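Ticket: Replay drift on the sauce brushing task, left hand worse than right
Project: Ronbridge
Component: glove capture / replay
Status: Resolved, one follow-up open
Opened by: Krystyna Jakubowski
Date: Friday, October 10, 2025

What I'm seeing

Okay, so I finally ran the full replay check on the brushing set and I'm not happy. The task is the easy one (dip the brush, bring it over, dab, go back for more) and the policy we trained on it keeps dabbing the table next to the dish. It looks really confident about it too! I pulled up the recorded hand poses and replayed them against the dish positions, and the early episodes look great. By the end of a session the fingertips are landing well to the side of where the head camera shows them. Left hand is clearly worse. Right hand drifts, but you have to squint.

We have 700 episodes in this set, and I'd like very much not to redo them.

What I tried first

1. Restarted the tracking service and replayed from raw logs. Same drift, so it's in the recordings.

2. Checked the dish positions. My first theory was that the dishes were getting nudged during the session. I fit the rims again from the head camera at the start and end of six sessions, and sure, they move a little, nowhere near enough.

3. Swapped the base calibration for the Pettigrew one from February. It made everything worse in a new direction. Put it back. (Please, somebody archive that file somewhere I can't reach it.)

4. Asked Wenjie to look at timing. Good thing I did! The gripper camera stream was stamped on arrival and the controller poses were stamped at the source, and the two were 220 ms apart. That's plenty to put the brush in the bowl on one stream and still on its way in the other. Wenjie moved the stamping to the source for both and wrote a shift script for the old logs. Fixed the dipping motion beautifully. Did nothing at all for the sideways drift, because a constant lag doesn't get worse over a session and ours does.

5. Went back to the task and sat through a session with the raw views open next to the pose plot. We strap the controllers to the backs of the gloves, and the hand pose is just controller pose plus a fixed offset that we measure once, before the first episode. So anything that shifts the controller on the glove gets recorded as hand motion. I'd been treating that offset as solid. I wrote "offset = constant??" on a sticky note and stared at it for most of a sandwich.

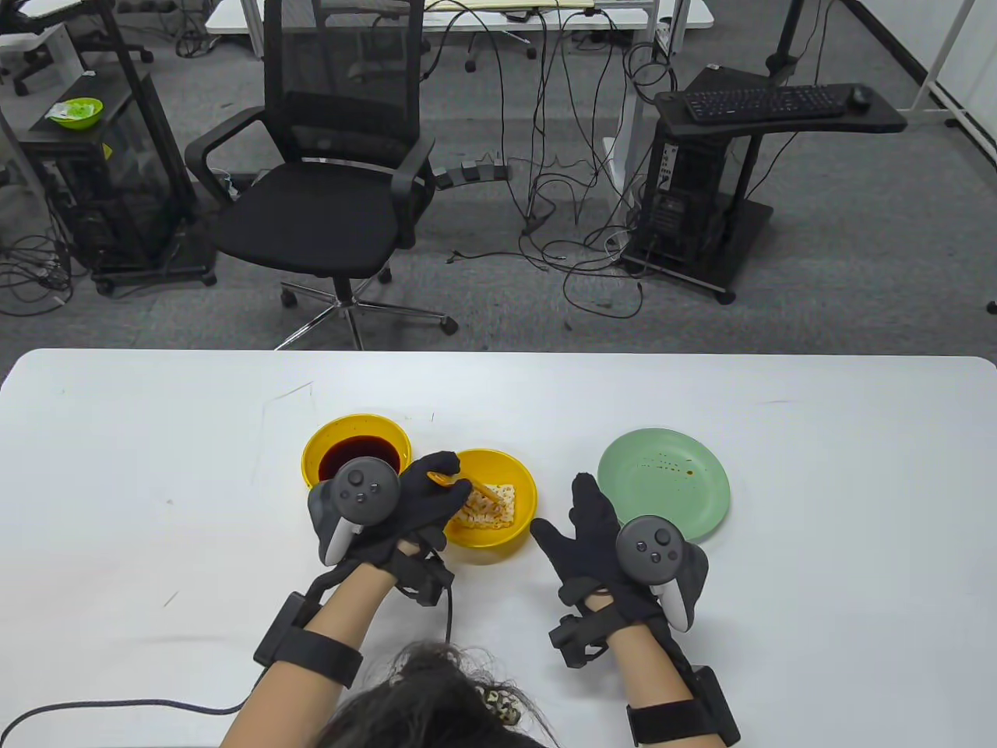
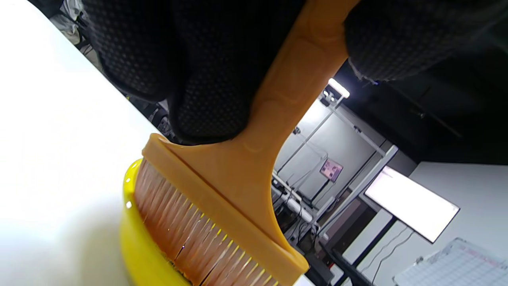
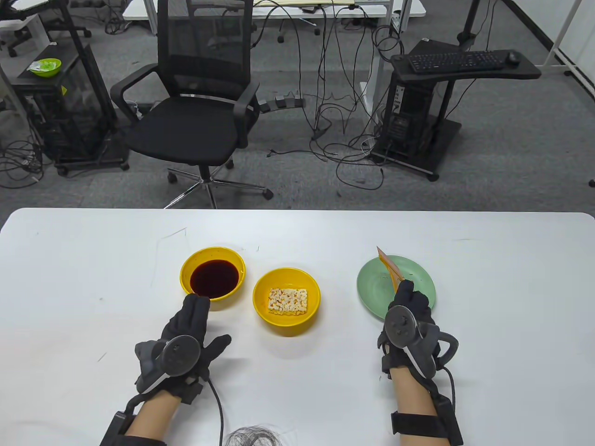

Black gloves, yellow bowl, white table, the setup on one recording day.

Cause

It's the strap and the cable, working together. The cable on the left side drags along the table, and each reach gives the controller a tiny pull. The glove fabric gives a bit, the strap gives a bit, and the thing slowly rotates on the back of the hand. A few degrees at the controller is a lot by the time you get out to the tip of a brush.

To make sure I wasn't just telling myself a nice story, I had Wenjie wear the gloves and do the task with the left cable lifted on a hook over the table. The left drift came down to the same size as the right. Took the hook away, drift came back. I was so pleased I ran it a second time for no reason.

Fix

For new recordings: re-measure the offset every four episodes. You touch both index fingers to the corner block, hold until the beep, carry on. It sounds annoying and it's a little annoying, but you get used to it. Cable goes over the hook, with slack at the wrist.

For the old ones: we can estimate the offset afterwards from the head camera. I take the stretches where the hand is nearly still, fit the glove outline, and solve for the controller rotation. It needs a clear view of the hand, so it doesn't work everywhere, and anything where a glove hides behind the other one gets thrown out. That got us 340 episodes I trust. Less than half, which stings, but I'd take them over the whole wobbly set any day.

Did it help?

Yes! Retrained on the smaller cleaned set with the timing shift applied, same settings otherwise. The brush goes into the bowl and comes back over the dish, and the sideways miss is gone on the layouts we recorded. It still gets confused if you swap the bowls around, but that's a coverage problem and I'm not opening it in this ticket.

Still open

Wenjie wants to try a stiff plate sewn into the glove back so the controller has something to sit against. I'm for it, as long as it doesn't stop you from closing your hand around a thin handle. Barkuleck's people asked for the offset script too, so I'll tidy it up and push it with a readme before they find my variable names.

Leaving the follow-up assigned to me. KJ

Related tickets
Gripper camera timestamps set on arrival
Offset solver fails when one glove covers the other
Corner block beep too quiet to hear
Nirthorpe export: missing right wrist poses

Ronbridge tracker | Contact the capture team | Copyright 2025 | Back to top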